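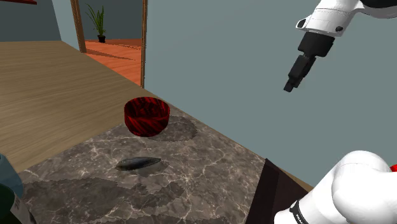

Reader from Grinonwood writes that her trivia night always finishes after eleven, and half the tables have gone home before the last round. She asks how to keep it short and still friendly. I had the same trouble in my first winter, so I collect my tips on this page.

539 shares Comments (14)

Write your questions by hand first, then read them aloud in the kitchen. If you must breathe twice in one question, it is too long. I cut these, or I use them for the tie-break.

Keep old questions in a recipe box, sorted by subject. Mine has now nearly 2,000 cards. On the back I pencil the month when it was asked, so the same people don't get the same river two times.

For the tie-break take a number that no one can know exactly. I put dried chickpeas in a jar and all teams guess — the last jar had 1,762, and the winner wrote 1,700. Count them before the evening and put the paper under the lid. Afterwards you can still cook them, if you rinse well.

Answer sheets: cut ordinary paper in half the long way. Ten lines are enough. Pencils are better than pens, and a golf pencil from Fotby is cheap and doesn't roll so far.

Let neighbouring tables mark each other. It saves me 15 minutes every time, and there is less arguing than I feared.

Snacks should be dry. Pretzels, yes. Anything with sauce ends on the answer sheet, and then I must decide if it says Colombia or Columbia — I give the point for both.

Share this Print 3,455 views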